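Careers > Field Programs > Paid Participants

Paid participants wanted: home trial of the Gralholm hand-held gripper kit
Jiltdale – part-time, casual
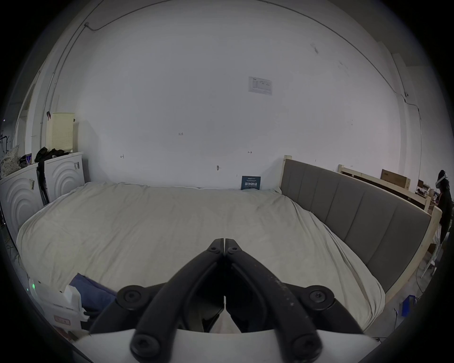
Coughlan, from the last intake, wrote that the grip took a couple of sessions to feel natural and that the bedroom tasks were harder on the wrist than the kitchen ones. The current task list has been reordered with that in mind.

Uvton is recruiting 20 adults to use the Gralholm kit at our Jiltdale site and report on it. The kit is a two-finger gripper held in one hand. We want to know how it handles ordinary housework: straightening bedding, folding clothes, moving laundry, picking up small items.

Sessions
Each participant attends 12 sessions. Morning and evening places are available, with one late session on Wednesday. A session is made up of short task blocks with a break between blocks. Some 43 tasks are on the list, and you will not be asked to do all of them.

You will need to
– be 18 or over
– have full use of at least one hand and be comfortable standing
– follow written instructions and fill in a short form after each block
– report any pinching, slipping or loose screws at once

No technical background is required. Left-handed applicants are encouraged.

Pay is by the hour, including training time. Travel is not covered. Participants sign a consent form before the first session and may withdraw at any point – completed hours are still paid.

To apply, send your name, availability and dominant hand to the Uvton recruitment desk, quoting reference 409. Applications stay open until all places are filled.

Shares: 12 | Comments: 1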